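Tetono K3 kitchen scale, long-term review

Reviewed by Hemi Cosgrove. Posted 21 Jan 2021.

I bought the Tetono K3 in July to replace a Zodau spring scale that had drifted so far off zero that the adjustment wheel no longer reached. The K3 is a flat digital scale with a glass top, rated to 3000 g, readable to 1 g. It runs on two AAA cells. I have used it nearly every day since, mostly for bread, portioned fruit and the occasional parcel.

Setup

There is very little of it. The cells go in under a sliding door on the underside, and the door is stiff enough that I used a coin the first time. Four rubber feet, none of them adjustable. The scale powers on with a press of the left button and takes under two seconds to settle on zero. The right button cycles through grams, ounces, pounds and ounces, and milliliters. The milliliter mode assumes water and does nothing clever. The last unit used is remembered after power-off, but forgotten if the cells are removed.

The manual is a single folded sheet. The English side is adequate. It gives an operating temperature range and a cleaning instruction (damp cloth, no immersion) and says nothing about calibration, which is a pity, because there is a calibration mode. Holding both buttons at power-on brings up CAL, followed by a request for a mass. I found this by accident.

Accuracy

I tested against a borrowed set of brass check weights from Othmane Shehata, who repairs shop scales for a living and has better references than I do. All readings were taken on a leveled counter after a one-minute warm-up, with the weight in the center of the glass.

30 g weight: read 30, five times out of five.
300 g combination: read 300 four times, 301 once.
3000 g combination: read 2998 on every attempt.

Two grams short at full load is an error of less than 0.1 percent and of no consequence in a kitchen. Repeatability matters more to me, and it is good. I ran the same check again in the new year and the figures had not moved.

Off-center loading is weaker. With the 300 g combination at each corner of the glass, the back left corner read 297 and the front right read 302. A bowl placed with ordinary care will not show this. A long loaf pan hanging over one side will.

Low weights

Like most scales of this type, the K3 is poor at small additions. If salt is added slowly, the auto-zero tracking absorbs it and the display stays put. Starting from an empty tared bowl, I could trickle in nearly 3 g before the reading changed. The workaround is to put something heavier on first and add the salt in one tip, or weigh it in a spoon and drop the spoon on the glass. For yeast and spices I still use a small pocket scale, a Foditz with 0.1 g resolution. Anyone who bakes from percentages will want one of those as well.

Fruit and produce

Whole fruit is the task the K3 does best. Each piece is well above the tracking threshold, the reading locks in about a second, and there is no need for a bowl unless the piece rolls. I use a shallow dish, tared, and add pieces one after another, pressing tare between them when I want separate weights. Tare worked to full capacity, though tared mass counts against the 3000 g limit, so a heavy stoneware dish costs a good part of the range.

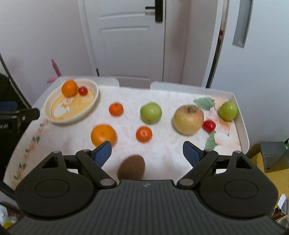 Fruit and a shallow dish set out on the white table, with a kiwi between the blue finger pads.

The one mixed batch I wrote down came to 407 g in the dish. The old Zodau put the same batch at a little under 390, which confirmed my view of the Zodau. Peeled and trimmed weights are where a digital scale earns its place: recipes that call for prepared fruit by weight are simple to follow, and I have stopped overbuying.

Juice is a small nuisance. The gap between the glass and the body is narrow, but liquid does get into it, and there is no way to remove the top without tools. A strip of folded paper towel run along the gap clears most of it.

Display

Gray LCD, black digits, no backlight. The digits are tall and legible from standing height. The trouble is location. The display sits flush in the body at the front edge, and any bowl wider than 9 inches covers it. I end up crouching or sliding the bowl back, which brings the off-center error into play. The Amaral scale I used before the Zodau had a display on a pull-out tongue, and I miss it. A raised or tilted display would have solved the same problem for very little money.

Auto-off

Two minutes from the last change in weight. It cannot be altered. This is long enough for fruit and for most dough work, but too short if you stop to take a phone call with flour on the scale. The tared value is lost on shutdown. I have learned to tap the bowl now and then to keep it awake - a poor habit to be trained into by a scale.

Battery life

The supplied cells lasted until November. The low-battery warning is an abrupt LO followed by shutdown, with no period of reduced function. Readings just before the warning appeared were consistent with earlier ones, so the regulator seems to be doing its job. I have used ordinary rechargeable cells since then without trouble, although the door is tight over them.

Build

The body is ABS with a matte finish that marks easily and cleans up with dish soap. The glass has picked up one fine scratch, from a cast iron pan that should not have been there. Buttons are membrane type with a firm click. They respond to wet fingers, which touch-sensitive ones often do not. One rubber foot came loose in the fall and I glued it back with contact cement. If you lose a foot, the readings go wrong by several grams, as the load cells are mounted directly above them.

Storage: it stands on edge between cutting boards without complaint. The manual warns against leaving weight on the glass, and I have not tested what happens if you ignore that.

Support

I wrote to Tetono to ask for the calibration procedure. The reply took nine days and consisted of a scan of the same folded sheet. A second message got a proper answer: 2 kg at the center of the glass, wait for PASS, do not touch the counter. I have not needed to do it.

Good points
Repeatable to 1 g through most of the range
Fast settling
Buttons work with wet hands
Standard cells

Bad points
Display hidden under wide bowls
Auto-zero swallows slow additions under 3 g
Fixed two-minute shutdown
Calibration mode undocumented
Liquid gets under the glass

Rating: 7 out of 10. I would take off another point if I baked with large bowls every day. For general kitchen weighing it does the work, and I have no plans to replace it.

Update to the corner test: a reader asked whether the back left error was caused by my counter. I moved the scale to a granite slab, shimmed level, and repeated it with the same 300 g combination. Back left 297, front right 301. The foot I had glued is the front left one, which read 300 both times.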